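Allholm Workshop Publishes Build Notes for Low-Cost Hand-Held Gripper, Advises Members Not to Expect a Robot

FOR RELEASE 23/07/2023

DULTBERG – Allholm Workshop, the shared making space in Dultberg, has put out the full build notes for the Hou, a hand-held gripper that members put together over 17 evenings this spring. The notes cover the printed parts, the wiring, the mounting of the fingers and the recording setup, along with a long list of what went wrong.

Members started the project after reading one too many claims that anyone with a printer and a free weekend can teach a robot to clear the dinner table. The workshop wanted to know how much of that holds up when the people doing the work have day jobs and share one bench.

Some of it does. The gripper opens and closes when you squeeze it, the parts can be printed on an ordinary machine, and a new member can learn to hold it in a few minutes. Parts for one unit came to 200 dollars, not counting the camera, the cable we had to buy twice, or a first set of fingers that snapped at the base.

The free weekend does not hold up at all. Fitting the fingers so they met squarely took four evenings. The first handle was comfortable for one person and painful for everybody else. Anyone thinking of copying the design should read the section on screw lengths before ordering anything.
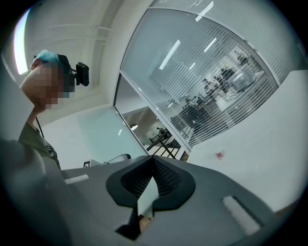

By the Allholm Workshop build group
Dultberg

A head-mounted camera on a black headband goes with the gripper, and getting the band to sit right has used up more of our time than we would like to admit in a press release. Too loose and the view drifts down to the wearer's shirt. Too tight and people want it off before the first cup has been moved. The notes give the strap setting we ended up with and suggest that a second person check it. Route the cable down toward the shoulder and leave slack in it.

Members recorded 90 short sessions in June, mostly picking up cups, sponges and boxes and putting them down again. After sorting, 60 were good enough to keep. The rest had a slipped headband, a flat battery, a hand in the way or a start so late that the cup was already on the shelf. We have seen other groups quote only the number they recorded. We would ask them for the second number.

As for the robot, there isn't one yet. A used arm is on the workshop's wish list, and the Hou's finger mount was drawn with that in mind, but the two have never been joined. Whether movements recorded by a person squeezing a handle will be any use to a motor is an open question for this group. We have read that it works. We would like to see it work on our bench, with our fingers, on a cup we bought ourselves.

The workshop also tried a softer finger pad, listed in the notes under its working name, Naketano. It held thin glasses better than the stock pad and held everything else worse. It is included for completeness – print it if you have material to use up.

The build notes are free to read at the workshop desk and can be sent by email on request. They include the parts list with the prices we paid, the wiring drawing, both handle versions and the session log with the rejected entries left in. Corrections are welcome, above all on the finger alignment, which we still think could be done in one evening by someone with a better jig.

Allholm Workshop holds an open bench night for anyone who wants to try the gripper before spending money on parts. Bring an object you would like to pick up. Nothing hot, and no eggs until further notice.

About Allholm Workshop

Allholm Workshop is a member-run space in Dultberg with benches, hand tools, printers and a small electronics corner. It sells no kits and has no plans to.

Press contact: the workshop desk, Allholm Workshop, Dultberg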